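Notebook entry, 25/08/2021
Clerbridge manipulation group, bench 3
Entered by: Araceli Vallejo
Reviewed by: Moataz Helmy

Subject: Contact-point labeling from wrist views, second pass

Continued from the entry on finger calibration. The purpose of this pass was to find out whether the two-stage labeling method holds up when the fingers start wide open and the target is well back on the table. In the first pass all of the starts were close to the target, and Moataz noted in his review that this made the method look better than it deserved.

Method as run. The operator brings the hand-held gripper to a start pose with the fingers open and waits for the tone. The approach is then made in one motion, without correction, and the fingers are closed on the target. The label for the contact point is taken from the closing image and carried backward through the sequence to the start image by the Benítez tracker. The older method, in which a person marks the expected contact point directly in the start image, was run on the same sequences for comparison. Marking was done by two people who did not see each other's marks.

The current set holds 1,161 sequences. Of these, 40 were set aside before any labeling was done. Most of the rejected ones had a late tone, so the start image was taken with the hand already moving. The rest had a gap in the log. I have kept the rejected files in a separate folder and they should not be deleted until the write-up is finished.

Exposure was locked at the value chosen in March. I considered changing it for the white tabletop, but doing so would have made this pass hard to compare with the first, and the tracker did not complain. The grid lines on the table remain faint in the wrist view. They are good enough for placing objects by hand but should not be used as a source of scale in the analysis.
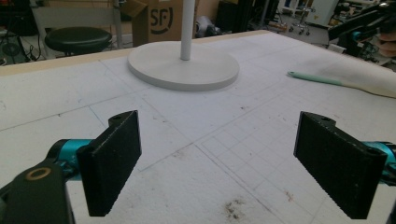 The carried-back labels agreed with the closing images in most sequences, and the disagreement that remains is not spread evenly. It is concentrated in long approaches toward thin upright targets. On those, the tracker tends to slide along the length of the target during the middle of the approach and then recover poorly. The sideways position is good throughout. The error is nearly all in height.

The human marks show a different pattern. Both markers placed the contact point lower than where the fingers closed, and they did so with the same lean for near and far starts. I think the markers choose the point they would reach for with their own hands, which is not the point the gripper reaches. If this is right, the older method has a bias that will not average out with more markers. Moataz is not convinced and asks whether the instruction sheet is at fault. The sheet says "the place where the object should be held." He proposes "the place where the fingers will touch." I agree that the wording should be tested before we write anything about bias.

Soft items were harder for both methods. When cloth moves as the fingers close, the point in the closing image may have no clear match in the start image at all. The tracker still returns a point, with a confidence score that is too high to be useful. For now I have marked soft targets with a separate flag in the label file and left them out of the agreement figures. They are not to be mixed back in without a note here.

A check on repeatability was also made. I repeated 14 of the long approaches after removing and refitting the fingers, following the usual procedure with the Nuletti gauge. The carried-back labels moved very little between the two fittings, and in no consistent direction. I take this to mean that finger seating is not the cause of the height error, although the number of repeats is small and I would not defend the statement outside this group.

Moataz asked for the following to be recorded. The agreement threshold was fixed before the labels were opened, and it is the same threshold used in the first pass. It was not adjusted after the thin upright targets were seen to fail. He also points out that the two passes had different operators, so a direct comparison between them mixes the effect of distance with the effect of the person. A cleaner design would have one operator make near and far starts in shuffled order. I accept this. The start list for the next pass will be shuffled by script, and the operator will read the start pose from the screen one at a time.

On the tracker itself: the sliding might be reduced by carrying labels from both ends, with a coarse human mark at the start and the exact point at the close, and letting the two meet. The group at Putwood tried something close to this on overhead views and was willing to share the settings. Their views do not move with the hand, so I do not expect the settings to transfer without work - but they are a reasonable place to begin.

Open items

Reword the instruction sheet and have both markers repeat a small subset with the new text.
Write the shuffle script and store the seed with the session log.
Plot height error against approach length, thin upright targets only.
Replace the confidence score for soft targets, or drop it from the label file.
Moataz to send the Putwood settings to the shared folder.

Label files for this pass are under the bench 3 directory, with the rejected sequences beside them. The tracker version is recorded in the header of each file.

A.V.

Read and discussed. The claim about marker bias is to stay in the notebook until the reworded sheet has been tried. M.H.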